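Lustley 换了新的感知栈之后双手递接到底有没有变好?有人认真测过吗

版块:机器人软件 > 控制与感知
标签:双臂 手眼标定 时间同步 Lustley Gridix

楼主 夜里调参的鱼
发表于 23:10

先说态度,免得被人说我来带节奏:我对 Lustley 这次更新是怀疑的。更新说明里写“多视角融合显著提升柔性物体递接的鲁棒性”,看完全文也没找到显著在哪里,没有对照,没有失败分类,连测的是什么物体都没写。

我们这边是人形上半身加灵巧手,头部一路相机,左右腕各一路。任务很土:一只手拿着毛绒玩具,另一只手过来接,接完放进托盘。旧栈只用头部那一路做分割,腕部只在最后靠近的时候当参考。新栈三路一起进,出一个融合后的物体表示,再往下给策略。

换完之后的主观感觉:动作确实顺了,手腕不怎么抖了。但是我怀疑顺是因为下面的轨迹平滑参数被顺手改了,跟感知一点关系都没有。更新包里控制器的默认配置也动过,说明里一个字没提,我是 diff 出来的。

想问的是:
一、有没有人把感知和控制拆开测过,只换其中一个。
二、腕部那两路在近距离几乎全被物体糊住,融合的时候置信度是怎么给的,文档里那个权重表是不是摆设。
三、递接的接手时机现在是谁决定的,策略还是规划层。

2楼 半桶水控制
发表于 23:24

diff 那段我也看到了。低通的截止频率改低了,关节速度上限也收了一点。动作慢下来当然顺,拿这个当感知的成绩有点不要脸。

不过我还是想替他们说一句,旧栈头部单路在双手靠近的时候会丢物体,手指一挡就没了,这个是实打实的毛病。多加两路至少理论上说得通。

3楼 夜里调参的鱼(楼主)
发表于 23:31

回复 2楼:理论上说得通我同意。我不同意的是他们拿一段剪过的演示来代替数据。

4楼 标定工人
发表于 23:52

先问一句,楼主三路相机的时间戳是怎么对的?

我见过太多人骂感知,最后查出来是同步。头部走一条链路,腕部走另一条,曝光还各管各的。手在动的时候差一帧,融合出来的点就是两层皮。毛绒玩具这种没有硬边的东西,两层皮你肉眼在可视化里都不一定看得出来,它本来就毛。

建议先用 Gridix 跑一遍时间偏移估计。别用它的自动模式,自动模式假设你的偏移是常数,USB 上挂的相机多半会漂。

5楼 夜里调参的鱼(楼主)
发表于 00:15

回复 4楼:跑过。手动模式,腕部相对头部偏移 13 毫秒,静止和慢速的时候很稳。快速挥手那几段会跳,我把跳的那几段删了没进统计。

6楼 标定工人
发表于 00:19

回复 5楼:删了?那几段才是你该看的。递接前最后靠近的那一下,手腕速度从快到慢,正好落在会跳的区间里。你删掉的跟你要解释的现象重叠了。

7楼 夜里调参的鱼(楼主)
发表于 00:46

行,这个我认,回头补上。

说回感知。光讲“被糊住”大家没有概念,贴几帧。第一张和第三张来自腕部相机,第二张是头部相机。三张没有按时间排,不要当连续动作看。 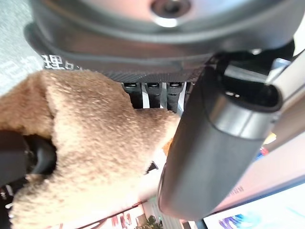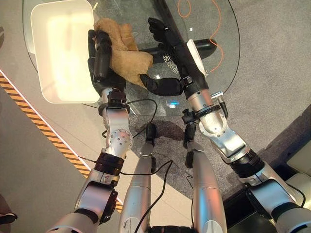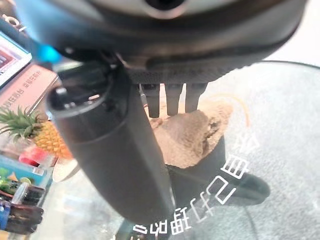

8楼 夜里调参的鱼(楼主)
发表于 00:58

接上一楼,说一下我看这几帧时的疑问。

第一张里绒毛一直顶到那排黑色的爪状件上,左边和中间大半都是毛。这种画面分割网络给的掩码置信度反而很高,因为一整片都是同一种纹理。掩码面积大、置信度高,按文档里的权重表它就该压过头部那一路。可是它几乎没有轮廓信息,位姿从哪里来?我翻代码,融合模块里真的就是掩码置信度乘一个常数。请告诉我这叫鲁棒性。

第二张头部视角,左手攥着玩具举在玻璃桌面上方,右手张着,拇指快要碰到玩具下沿。这一帧人一眼就知道东西在哪。可惜玩具有一部分夹在手指里,露出来的几瓣到底哪块是胳膊哪块是身子,我自己都说不准。

第三张麻烦的是桌子。玻璃是透明的,下面是带麻点的灰地毯,深度在玻璃这一层和地毯那一层之间来回选。桌面高度一错,托盘放置高度跟着错。

9楼 只看日志
发表于 01:07

第三张那坨东西,你不说是递接任务,我会以为是揉皱的牛皮纸。拿它喂开放词表检测,大概率两个标签轮流出。

还有右下那串斜着的大白字,“自己打造的”什么的,你们在增强里处理过这种东西没有?字的对比度比物体高多了,特征点全往上面跑。

10楼 夜里调参的鱼(楼主)
发表于 01:12

回复 9楼:没处理。特征点的情况跟你说的一样,我在可视化里看过,白字上密密麻麻。新栈说自己不依赖稀疏特征,但是外参在线微调那一支还在用,藏在一个默认打开的开关后面。

11楼 双臂不双臂
发表于 01:30

我来唱个反调。

楼主的论证方式有问题。你挑了几个难看的帧,说模块不行,这跟官方挑好看的片段是同一个毛病。融合网络训练的时候见过大量近距离遮挡,单帧看着没信息,序列里是有的。前几帧的轮廓还在,隐状态会带过来。你拿静态帧去问“位姿从哪里来”,答案就是从时间上来。

我们用的就是 Lustley 新栈,任务跟你差不多,物体是布袋。换完以后我们这边掉落少了。

12楼 夜里调参的鱼(楼主)
发表于 01:41

回复 11楼:掉落少了多少?控制参数是一起换的还是分开换的?

13楼 双臂不双臂
发表于 01:44

回复 12楼:一起换的。没有单独统计,是操作的同事反映的。

14楼 半桶水控制
发表于 01:46

那不就是楼主开头说的那种情况吗……

15楼 双臂不双臂
发表于 01:55

回复 14楼:我承认没拆开。但你们也没拆开,凭什么默认功劳都在低通上。举证责任应该是双向的。

16楼 标定工人
发表于 08:20

早上起来看了一遍,11楼关于时序的说法我同意一半。隐状态带过来的前提是相机和手之间的外参在这段时间里没变。楼主头部那张图里,两边手腕都是卡箍一样的黑色支架。这种夹装的结构,我不看到重复标定的结果是不会信它刚性的。线缆从腕部垂下来再拖一下,转腕的时候有没有带着支架走一点?走一点点,近距离投影就差很多。

做法很简单:手腕转到几个极限姿态,每个姿态拍标定板,分别解一次外参,看散布。要是散布比你关心的误差还大,前面讨论网络都是白费劲。

17楼 夜里调参的鱼(楼主)
发表于 08:47

回复 16楼:这个没做过。一直是装好以后标一次,用到下次拆。中午试。

18楼 规划层背锅侠
发表于 09:33

楼主第三个问题还没人答。

接手时机现在是策略输出一个“可接”概率,过阈值以后交给 Dmytriv 做双臂避碰规划。注意规划用的碰撞模型是刚体。毛绒玩具在里面是一个膨胀过的椭球,攥紧了它也不缩。于是有时候策略说可以接,规划说碰撞,来回几次,接收手就停在旁边张着不动。看着像感知犹豫,日志里全是规划拒绝。

别看感知日志了,先把规划失败的返回码打出来。默认日志级别不打,要自己改。

19楼 只看日志
发表于 09:40

回复 18楼:终于有人说日志级别。我强烈怀疑一半的“感知不稳定”帖子都是这个。

20楼 规划层背锅侠
发表于 09:52

补充一点,膨胀半径别直接改成零,手指会真的往对方手指上撞。我们是把接触阶段单独拎出来,进入这个阶段以后只查手对手的碰撞,物体从碰撞对里摘掉。代价是物体要是挂着带子之类的东西,会被勾到。

21楼 双臂不双臂
发表于 10:05

回复 20楼:你们这么改以后,抓取力是谁管的?我们试过类似的,接收手太积极,两边一起拽。

22楼 规划层背锅侠
发表于 10:11

回复 21楼:给出手在检测到对方稳定受力之后才松,门限是手调的,换个物体就得重调。没有优雅的办法,我也不信谁有。

23楼 夜里调参的鱼(楼主)
发表于 14:26

回来交作业。

外参散布测了。左腕还行,右腕确实比左腕散,主要在转腕到头的那几个姿态。支架拧紧以后重测好了一些,没有完全好。16楼说对了,这部分我之前算到感知头上,收回。

规划返回码也打出来了。历史递接记录用 Dillitz 重放,一共 2,407 次尝试,其中 1,152 次在交接前至少被规划拒绝过一回。这个比例我看完沉默了很久。18楼的同学请受我一拜。

但是有一点我不收回:融合权重那个地方仍然没道理。重放的时候我把腕部权重强制压低,其他不动,输出的物体中心轨迹几乎没区别。也就是说加不加那两路,在我这个任务上看不出差。官方那个“显著提升”,我还是要问在哪里。

24楼 双臂不双臂
发表于 14:40

回复 23楼:重放是开环的。动作已经发生过了,你改感知权重,手该怎么动还怎么动,轨迹当然不会差太多。要比就得上机闭环比。

25楼 夜里调参的鱼(楼主)
发表于 14:48

回复 24楼:我比的是感知输出,没比动作。输入图像相同,权重不同,输出几乎一样,这个结论开环就够了。不过你说得也对,闭环里误差会影响下一帧看到什么,这部分重放测不到。

26楼 标定工人
发表于 15:02

还有个可能,你压低的那个权重根本没接到线上。Lustley 的配置有两层,启动文件里的会被模型包自带的覆盖。改完在运行时打印一下实际值。

27楼 夜里调参的鱼(楼主)
发表于 15:30

回复 26楼:……打印了。被覆盖了。

28楼 半桶水控制
发表于 15:31

哈哈哈哈哈哈

29楼 只看日志
发表于 15:34

配置被静默覆盖还不报警告,这比权重表是摆设严重多了。提 issue 没有?

30楼 夜里调参的鱼(楼主)
发表于 16:18

提了,附了复现步骤。23楼关于权重的那段作废,大家别引用。

改了模型包里的值重跑,这次有区别。腕部权重压低以后,双手分得远的时候没变化;靠近到快接触那一段,物体中心反而更稳,抖动小了。跟官方说的方向相反。样本只有 8 段,都是同一个玩具,我不敢下结论,贴出来给大家参考。

31楼 双臂不双臂
发表于 16:35

回复 30楼:更稳不代表更准。头部那一路被手指挡住以后,估计值可以稳稳地停在一个错的位置上。你有真值吗?

32楼 夜里调参的鱼(楼主)
发表于 16:41

回复 31楼:没有。毛绒的东西被攥着,真值怎么定义我都没想清楚。贴标记点会改变外观,不贴又没得比。

33楼 标定工人
发表于 16:58

可以退一步,别比物体中心了,比接收手的闭合位置跟最后受力位置差多少。手有关节编码器,这个量是能量出来的。右腕支架先换个硬的再测,不然又得重来。

34楼 规划层背锅侠
发表于 17:10

同意33楼的指标。另外测的时候把规划拒绝过的和没拒绝过的分开统计,混在一起什么都看不出来。控制参数锁成旧版,感知新旧各跑一轮,再反过来。就是四组,老老实实跑。

35楼 夜里调参的鱼(楼主)
发表于 17:22

四组可以,支架的新件要等加工。测完我在这个帖子里更新,标题先不改,我的态度也先不改。

36楼 双臂不双臂
发表于 17:29

我们这边也锁参数跑一下布袋的,到时候一起贴。脚本能共用的话楼主发个链接,Dillitz 的格式我们读得了。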